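How to clear out a catch-all bin

Published April 17, 2025 by the Ollora house desk
Last updated: April 17

Most decluttering guides want you to buy dividers first. I'd hold off. I bought two in January and both are in the garage.

Start by taking everything out, then put back only what you used this month.
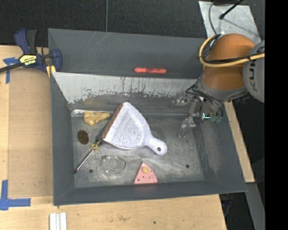
Dustpan, screwdriver and a drumstick shape, all in one gray bin.

Sort by room. The dustpan goes on a hook - it has a hole in the handle. The screwdriver goes with the tools. Scratches on the bottom won't scrub out, whatever the cleaner label says.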